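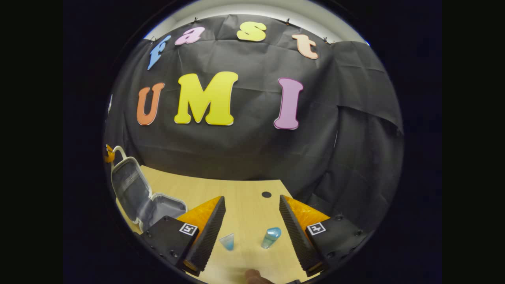 About us

Plukholm Running Club began with a bus stop. Huw Samuel and Sarla Sengar used to wait at the same one on Beltton Road every morning, both in trainers, both carrying a change of clothes, and after a whole winter of nodding politely they agreed they might as well skip the bus and run in together. That was 14 years ago, and we're very glad they did!

Today we have 179 members, from people who have never run further than the end of the garden to a handful who disappear over the hills for hours and come back muddy and smiling. Everyone is welcome, and we do mean everyone – you don't need a watch, a plan or a matching kit, though we'll happily sell you a club vest if you fancy one (green with a white band, and rather smart, we think).

Our coaches are Harish Bajpai and Chak-lun Kong. Harish looks after the beginners' course, which starts again in March and takes you gently from walking to your first half hour of running. Chak-lun leads the track evenings at Dubey Park, where the sessions are harder but the chat in between is just as good. He is very keen on drills, and you will get used to the skipping.

Each summer we put on the Ultia Ten, a ten-mile race along the old canal and back through the woods. Kuldeep Mittal plans the route, and last year runners came from 31 other clubs, which meant a great deal of cake had to be baked.

Membership is £15 a year and covers all our weekly runs. If you'd like to try us first, come along to two or three sessions and see how you get on. We meet by the pavilion at Dubey Park at half past six, and if you're new, just say so and somebody will run with you.

Our first session after the Christmas break is on 6th January.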